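The Man Who Wanted You to See Your Own Ear

Most people go through life without ever looking at their own eardrum, and most people are fine with that. Miloslav Hubáček thought it was a scandal.

Hubáček was a country ear doctor in Hosten, a town with one pharmacy, two bakeries and, thanks to the sawmill, a great many people who said "What?" He took over the practice from an older man named Paulík, who had diagnosed deafness by standing behind patients and dropping a tray. If you jumped, you could hear. If you didn't, you went home with drops. The drops were olive oil.

It was a popular system. It was quick, and the tray was paid for.

Hubáček's complaint was that the patient learned nothing from it. He would peer into a sawyer's ear, see a drum as dull as old wax paper, and tell the man to stuff cotton in his ears at work. The man would nod, and by Monday the cotton was holding a window shut. Hubáček decided that people don't protect what they have never seen, and he set about building something to show them.

The first version used a shaving mirror, a second shaving mirror and a bicycle lamp. It gave the patient an excellent view of the doctor's nose. The second version worked, in the sense that an image of the eardrum did arrive at the patient's eye, but it arrived upside down and only if both parties held their breath. His wife, who had been volunteered as the ear, asked him to write down in advance how long each experiment would last. He kept these slips. They are all wrong, some of them by an hour.
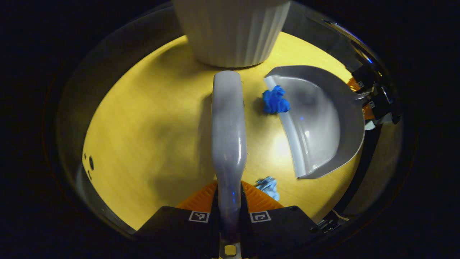
By the fourth version he had a lens, a proper light and a name, the Omham, which he claimed stood for nothing and simply sounded like somebody clearing an ear. It weighed about as much as a bag of flour. A clamp went on the desk, the patient's chin went on a strap, and there in a little eyepiece was the drum, pink and pearly if you had behaved yourself and rather less so if you ran the big saw.

The sawyers were appalled. Then they wanted to see each other's.

What happened next is the part his admirers like best, and for once the paperwork backs them up. Hubáček started a ledger. Over 8 years he examined 626 ears, drew every one of them in colored pencil and noted next to each drawing what its owner did for a living and how far away he could hear a pocket watch. It's an odd number of patients only until you remember the ones who had arrived with an ear already packed shut and refused to have it cleaned. Those got a page too, left blank, with a remark. The remarks are not kind.

The ledger made him brave enough to travel. One September he took the train to a medical meeting with the Omham in a hatbox and a talk that ran to 40 pages. He was given ten minutes. He used the first six to set up the clamp. The chairman, a large man with a large opinion of himself, agreed to be examined, and Hubáček announced to a full hall that he had never seen so much wax in an educated person.

He was not invited back.

The instrument did better than its maker. A small firm called Drolora bought the design, took off the chin strap, got the weight down to something a person could lift before lunch and sold it to school nurses. Children turned out to be its ideal audience. A child who has seen the inside of her own head will talk about it at dinner for a week, and a fair number of parents made appointments just to change the subject.

Hubáček got a modest check from Drolora and a free unit, which he said was too light. He went on using the old one. When he retired he handed the ledger to the town library, where it sat for years between a history of beekeeping and a second history of beekeeping.

I went to see it last fall. The librarian brought it out and left me to it. The drawings have hardly faded, and he was a better artist than his handwriting would lead you to expect. Near the back there is a page labeled "Self, left" – a careful study of a thoroughly damaged drum, done in three shades of gray. He had spent his boyhood summers at the sawmill.

Underneath, in the column for the pocket watch, he had written "must be held rather close," and then, in a different pencil, "buy louder watch."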